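FOR IMMEDIATE RELEASE

December 9, 2021

Plistberg Adds Lavender and Teal to Its Stelard Children's Tableware Line

Plistberg today announced two new colors in Stelard, its line of plastic tableware for preschools, day care centers and family kitchens. The round plate is now offered in lavender, and the handled mug in light teal. Both pieces join the current range and will be sold singly and in classroom sets of 40.

The new colors follow a trial with 163 families and the teaching staff of the Grerkell preschool network. Families used the plates and mugs at home for one season and returned written comments on size, weight and color. Softer shades were the most frequent request, and the two colors announced today were selected from those replies.

The plate keeps the raised rim introduced with the first Stelard pieces, which helps young children keep a bun or a piece of fruit in place. The mug keeps its plain cylindrical shape and side handle. Dimensions are unchanged, so new pieces may be added to sets already in use. 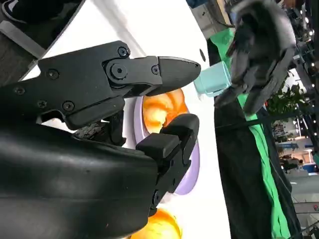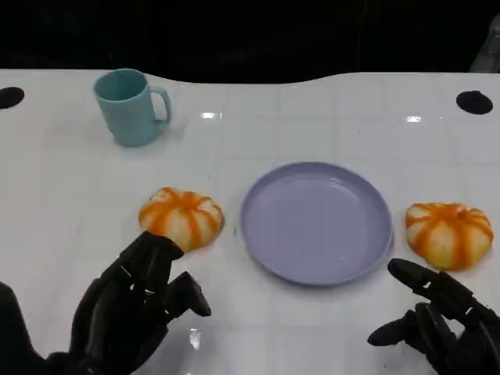 Stelard plate in lavender, shown on a white tabletop.

Plistberg has also prepared a short guide to table setting for classroom use. It suggests simple activities for snack time and pretend meals – placing the plate, setting the mug within reach, serving one item at a time – and is intended for children from three years of age. The guide is included with every classroom set at no added charge.

Distribution in the United States will be handled by Halvorsen, which supplies 423 stores and school accounts. A first shipment of 2,000 classroom sets is scheduled to arrive in April. Schools may place advance orders through their Halvorsen representative, and individual plates and mugs will be available in stores from the same month.

About Plistberg
Plistberg designs and sells tableware and serving pieces for children. Its products are used in homes, preschools and day care centers.

Press inquiries may be directed to the Plistberg communications office. Product samples are available to members of the press on request.

###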